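ok craft table thread. been promising this since January and I have 9 minutes before pickup so typos stay

context: I run the after school make-stuff hour at Mosquera, the little community place behind the library. K through 3rd grade mostly. one big table, one closet, one sink that drains when it feels like it

budget this year was 1158 dollars. total. for everything. paper, paint, snacks, the replacement faucet handle. so when I say I think about glue a lot I mean it

GLUE. let's go

liquid white glue is banned at my table. I know. I know. I grew up on it too. but a seven year old with a squeeze bottle uses a month of glue on one googly eye and then it's on the sleeve, the chair, the kid next to him

glue sticks only. and not the tiny ones. the tiny ones are a scam, you get like four good swipes and then you're scraping plastic

twist it up a LITTLE. I say this so many times an hour. "a little" to a kindergartner means all the way to the top and then push the cap on and squash it. every glue stick I own has a mushroom head

if you have a mushroom head: butter knife, slice it flat, twist down, cap on. fine again

caps. no cap no glue stick, it's a rock by morning. I tried the thing where you tie the cap on with string. kids ate the string. ok one kid chewed the string. still

Sobia Magsi (she does the room before me, toddlers, bless her) does a "click check" at cleanup. everybody holds up their stick and clicks the cap on at the same time. super loud. they LOVE it. stole it immediately

next. foam blocks

got a bag of loose ones from the Drovham clearance bin. soft, all colors, squishy corners. bought them for stamping, they were dead as stamps inside one session. do not buy foam for stamping if it's the squishy kind, the paint soaks right in and then you've got a wet sponge that leaks green for days

but!! as building stuff they're great. quiet. that's the whole review. wood blocks falling off a table in a room with a tile floor vs foam blocks falling off a table. night and day

also they stick. foam to cardboard with a glue stick holds way better than I figured, you just have to press and count to twenty. the counting is the hard part. they count to twenty in like three seconds

foam to foam is worse. it holds till somebody picks it up. for foam to foam I use double sided tape now and do it myself

Nuno Vieira asked last time about the surface, so. yes there's a grid. no I'm not fancy

the grid is the best thing on the table and it cost me almost nothing. kids who cannot stay in their own space can stay in "your squares." you get these squares, she gets those squares, the middle ones are for sharing stuff. fights went way down

also good for sneaky math. put the block three squares from the cup. now two squares the other way. they think it's a game and I guess it is

pale color matters too. had a dark navy cover before this one and lost every black crayon and every pair of scissors on it. light cover = you see what's left out

cleaning it: damp rag, then dry rag. glue stick residue rolls off with your thumb if you let it dry first. wet it and you just make paste. learned that the dumb way

Fostulico wipes are fine but smell like a dentist. I quit buying them

cups. one cup per share zone, always a fat one with a flat bottom. skinny ones tip over if a kid breathes. ours hold whatever the job is that day, crayons or brushes or paper scraps

do not let the cup become the trash. the second one orange peel goes in there it's a trash cup forever in their minds and you will never get it back

plain colored ones too. had a set with cartoon dogs on them, huge mistake, everybody wanted the same dog

setup for the starter table, the one I put out before they walk in: less than you think. a glue stick, one cup, some foam blocks in different colors. no paper yet. paper comes after they've sat down and messed with the blocks a minute
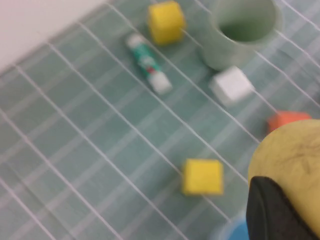 the no paper thing sounds mean but try it. if the paper's out they start before you've said one word and then you're yelling instructions over scissors

yellow goes first btw. every time. I have no explanation, put out any mix of colors and the yellow block is in somebody's hand before their coat is off. I keep spares in my apron now

white ones get ignored until somebody says "snow" or "marshmallow" and then it's a riot

orange is usually a fire or a pumpkin depending on the month. or a cheese. had a very long talk about cheese

storage since people always ask – Prirkix bins, the shallow ones with the lids that snap. shallow is the point. deep bin means they dump it to find the one on the bottom. shallow bin, one layer, see it all

I label with a drawing not a word. half of them can't read yet and the other half won't

last 5 minutes is always cleanup and it's always the same order. caps click, blocks in the bin, cups to the middle, then hands. hands LAST. I used to do hands first and then they'd touch everything sticky on the way back form the sink

Sobia does hers to a song. I can't sing so mine's a timer. works ok

things I'd still buy if somebody handed me money: better kid scissors, a second sink lol, more of the big glue sticks

ok I'm late. if you've got a foam to foam glue that's safe for little kids and isn't liquid PLEASE reply, I'll read them tonight

oh and Nuno the cover is just clipped underneath – four clips, one each corner. will measure it for you when I'm back in there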